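Getting stains out of a printed tablecloth (and keeping stuff off it)
Home & Kitchen > Linens - 3,882 views
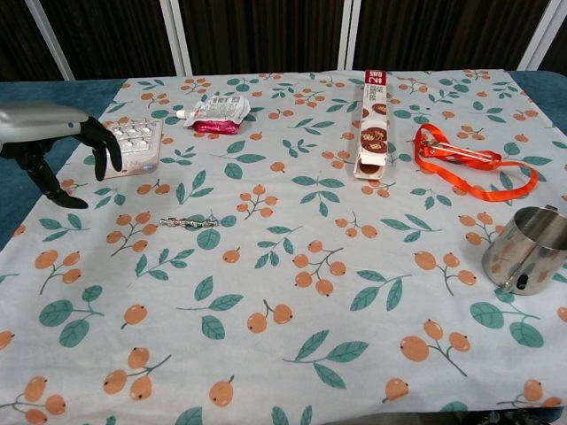

prernska64
Posted 2020-08-04
I want to keep a cloth on the kitchen table all week, and it ends up as the place where everything gets put down. The pattern is orange berries and green leaves on white, so the white shows every mark. On it right now are a blister pack of pills, a spouted pouch, an open box with cookies printed on it, an orange lanyard, a steel mug and a short metal chain. The chain is my main worry. I had one on there in February and found a gray smear the next morning. What takes that out without fading the print?

Ilse Prins
Dish soap, undiluted, rubbed in from the back of the cloth. Leave it an hour, then a cool wash. Do not put it in the dryer until the mark is gone. And move the chain.

gotus
Dish soap never did much for me on chain grease. I use a bar of laundry soap and an old toothbrush. Two rounds usually does it.

Ilse Prins
A toothbrush will rough up a printed cotton. I ruined a good one that way.

gotus
Depends on the brush. Soft one, light pressure, no problem here.

Stijn Stevens
I'd skip the cloth on weekdays. Ours comes out for dinner guests and the table gets wiped down the rest of the time. Pills belong in a cabinet anyway.

prernska64
The table top is scratched, so the cloth stays. Pills I can move.

brakeck
Put a tray at one end. Chain, lanyard, keys, all of it goes on the tray. Mug too, coffee rings are worse than grease on white.

Stijn Stevens
A tray just fills up and then you have a full tray and a full table.

brakeck
Then empty it on Sundays - takes five minutes.

prernska64
Found a baking sheet that fits by the wall. Will try the dish soap on the old smear tonight, from the back, and leave the toothbrush for later.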